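About Atstead

Atstead is a small language school. Evening classes mostly, a few mornings. Spanish, Farsi, English for newcomers. Started by Tonantzin Orozco and Roya Taheri, who met teaching at the same night school and both got tired of classes with 35 chairs in them. So, smaller groups. More talking, less copying off the board.

First term was in February, one room over the bakery on Shehu Street. Cold room. Good smell. 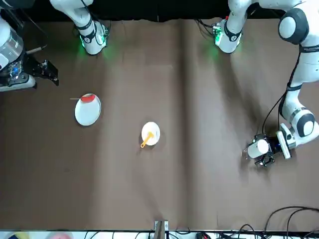 We outgrew that pretty fast. Now on the second floor of the Trurance building, elevator on the left as you come in. Last year 615 students came through, some for a weekend course, some for the whole year. Most hear about us from a cousin or a coworker.

How classes work: 20 weeks, two evenings a week. You get a book, a log-in for the homework site, and a teacher who will learn your name the first night. Homework is short. Please do it anyway.
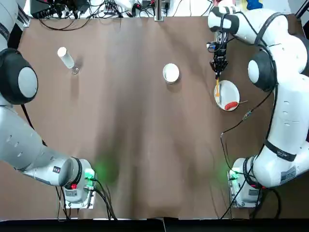 Two white-and-gray arms and a paper-covered table

Who teaches here. Tonantzin runs Spanish, all levels, plus the grammar clinic. Roya has Farsi and the reading group (poetry in the spring, newspapers in the fall). English is shared between four teachers, all of them with classroom experience, all of them paid for prep time. We care about that alot.

Fees. A full course is $785, book included. $100 deposit holds your place, comes off the total. Payment plans, yes, ask at the desk. Returning students pay the deposit late if they need to.
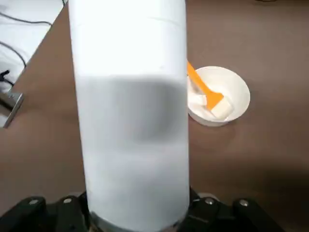
Tall white cylinder, close up

Placement is a ten minute chat, no written test. Bring nothing. If the level turns out wrong you can switch in the first three weeks, and teachers will usualy spot it before you do. Kids' classes are still on the list, waiting on a second room.

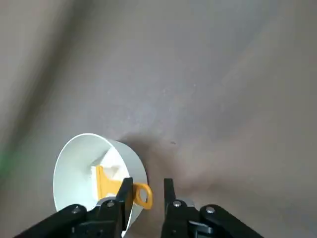
Can I join after a course has started?
Up to the end of week three, if there's a seat. After that we put you down for the next course and you can sit in on the reading group meanwhile.

Office open from 3 until the last class lets out. Page updated May 29, 2023.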